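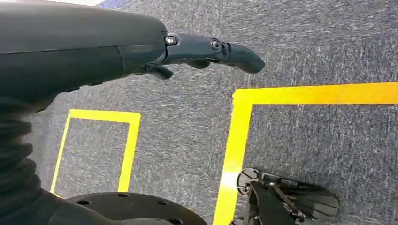 So how much should a small parts shop set aside for its first robot with hands?

Take the price on the quote, then add almost half again for everything that isn't the robot. That's my answer after a year of sitting in on other people's budget meetings, and I'd love to give you something more cheerful!

The best lesson I had came from Hulwood, a firm that refurbishes car trim and ships it to body shops. Zoriana Didenko runs the floor there, and in March she let me read her whole planning spreadsheet, all 117 lines of it (she calls it "the beast"). The arm and the hand took up one line each. The rest was cables, spare fingertips, training days, shelving, crates, tape for the floor, a service contract, and a line labeled "stuff we forgot" that had already been raised twice.

I asked her about that last one and she laughed. "Put in 2,000 and you'll spend it by lunch," she told me. Hers went on protective covers for the hands. They wear out, they tear, and the first quote she got from a supplier didn't include a single spare.

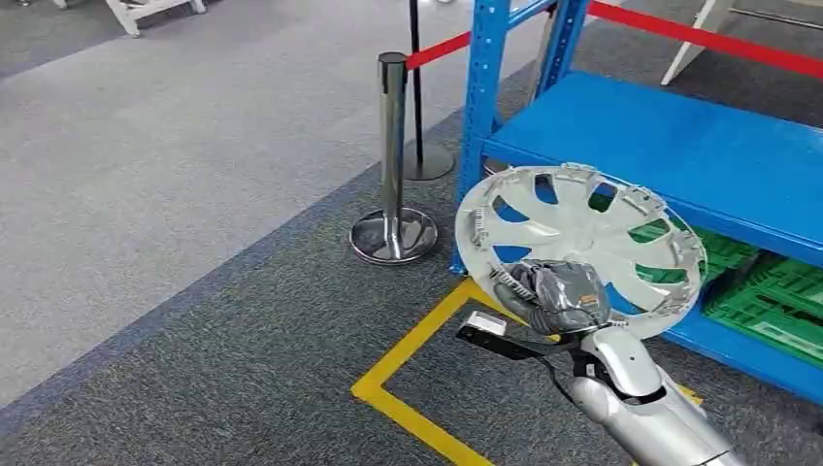
Covers are a good example of what I think of as the quiet money. You don't see it in a sales demo, and you won't find it on page one of the brochure. Shahnaz Nanayakkara, who does the buying at Zultness, now asks every vendor for a list of anything that gets replaced in the first 17 months, with prices. Two vendors sent it the same day. One never wrote back, and she crossed them off (I would have too).

Then there's the floor. I used to think you measured the robot and that was your space. Nope! You need the reach, the shelf it picks from, somewhere for the crates to go when they're full, and room for a person to get in there with a screwdriver. Zoriana moved her shelving 4 times on paper before she bought any of it, and she still wishes she'd gone a little wider.

What about renting first? I go back and forth. Esben Oddsson at Skota leased for a season and says it saved him from buying a hand that was far too strong for thin plastic parts. But his lease didn't cover setup, so he paid for that once for the rental and again for the one he bought. If you do lease, ask whether the setup fee comes off the purchase price later. His didn't, and he's still grumpy about it.

My own advice is to bring your ugliest part to the demo. Something round and slippery with clips that snap if you look at them wrong - that's what you'll be handling at four on a Friday, so pay for a machine that can cope with it. And get the quote for spares before you shake hands on anything.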